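Home Notebook Benches Stock Archive
April, by Ita Madigan
9 shares | 2 comments

Square code labels, white stock, second batch

Carried over from the previous page. The first batch scanned well on the bench and badly once stuck to the white plastic parts. Suspected the margin. The black square had been trimmed nearly flush with the edge of the label, and on a curved or sloped face the reader was picking up whatever sat next to it. Reprinted with a proper white border and a thin dotted cut line outside that.

Stock is the matte paper from Nindetach. Eustaquio wanted to try the gloss again. I ran one sheet of each under the bench lamp and the gloss gave a bright patch across the pattern at most angles, enough to wash out one or two cells. Gloss sheets are back in the drawer, marked on the sleeve. Please leave them there.

Printer settings: scaling at 100 percent, toner save off, heavy paper setting on. "Fit to page" had turned itself back on after the driver update and shrank the whole sheet slightly, so the squares measured short. Check this before every run. The shrink is hard to see by eye and obvious with calipers.

Cutting. Knife and steel rule, following the outside of the dotted line. Scissors gave rounded corners and the corners lifted. Hauwa's cuts are cleaner than mine and I have asked her to do the rest of the sheet. If some of the dotted line stays on the label that is fine, the reader ignores it. What matters is an unbroken white border inside it.

Surface prep. Wipe with alcohol, let it dry, no fingers on the face afterward. The rougher printed parts need a light sanding first – fine paper, flat block, stop when the layer lines no longer catch a fingernail. On two parts I skipped the sanding and the label edge was up by the afternoon.

Placement. Flat front face only, centered by eye against a pencil tick at the bottom edge, then pressed from the middle outward with a folded cloth. Do not wrap a label over an edge. If there is no flat face wide enough for the border as well as the square, use the smaller size from the Paisan template instead of trimming the large one.

Tests. Stuck labels on 5 parts and read each one straight on, then tilted, then with the focus set slightly too near. Straight on, all read. Tilted, all read until the angle got steep. Out of focus was better than expected – a mild blur does no harm as long as the black and white cells keep their contrast and none of them are covered. A thumb over one corner stops it at once.

Glue. Nantana asked whether we should put clear tape over the top for wear. Tried it on a scrap. It reads, but the tape has the same glare problem as the gloss stock and it traps dust along the edge. No tape for now. If a label gets scuffed we peel it and put on a fresh one with the same code.

Duplicates. Found the same code on two parts from the first batch. My fault, I printed the page twice and did not strike it off the list. The code list is now on the clipboard by the printer. Cross the code off when the label is stuck down, not when it is cut.

To do: order more matte, replace the knife blades, ask Hannelore if the Wamville shelf can have the larger size. Spare sheets stay flat in the folder, out of the sun.

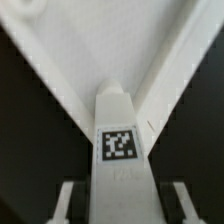
How much white should be left around the square?

At least the width of one cell of the pattern on every side, and more where the label is going on a dark part.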